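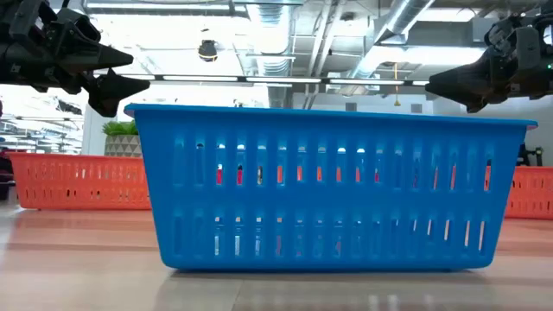
Itiziar wrote back on Friday to say my last post was far too soft on the "first move of the day" rule, and that slow speed should be compulsory every single time the arms are switched on, even if all you did was pop out for a sandwich. Fair enough! That's how they do it at Celwood, apparently, and I've pinched the idea.

So the house rules are now as follows. Both arms start up slow, and they stay slow until they've gone once through the whole routine with the blue basket. Hands off the table while anything is powered (yes, even to nudge a basket straight). If two arms share a table, one person holds the stop button and does nothing else, no phone, no tea.

I'm still arguing with myself over rule 33 in the Brerkstead handbook, the one about writing down every stop, however silly. We did it all through May and ended up with 708 lines, most of them just saying "basket crooked". Tedious, but it did get us to mark the tabletop positions properly in our setup notes, so I'm keeping it for now.

Next time: cable checks, and my long grumble about labels.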